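Kiani Children's Garden Gets Its Hand Tools in Order

28 May 2018

The Kiani children's garden will reopen in September with a sorted stock of hand tools, most of them child-sized and brightly colored. Agnes Drummond, who runs the garden's after-school sessions, said the old arrangement was a single bin by the gate, and children spent the first part of each session digging through it.

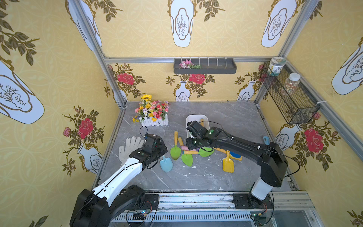
Under the new plan, each growing bed gets its own tray of trowels, shovels and rakes. Work gloves will be kept apart from the tools. The garden has 28 beds and had 93 children signed up last season.

Donations came in from families on Ukent Street and from the Pleltico hardware store, which gave $942 toward trays and shelving. Many of the tools are secondhand and some of the handles show wear. Drummond said that is fine as long as the blades are sound.
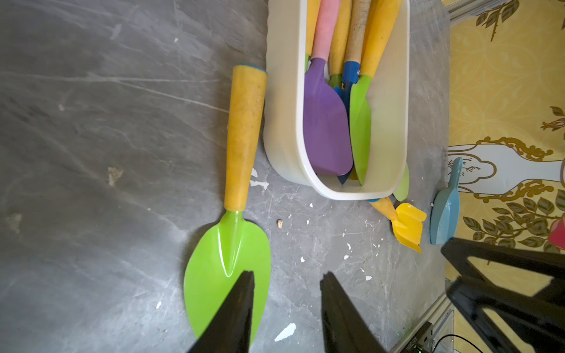

Reading time: 1 minute

Trowels make up much of the stock, in green and purple, with yellow or pink handles. They go into white caddies with the handles toward the same end, so that a child can lift one out without grabbing a blade. Hand rakes and scoops are being sorted last.

Mawuli Ackah, who is handling sign-ups, said more than 70 places have already been taken for the fall. Families who want to pass on small garden tools can leave them at the Prerance Road entrance during opening hours. Metal tools with sharp edges and full-size spades cannot be accepted.

Contact | © 2018 Kiani Garden News | Back to top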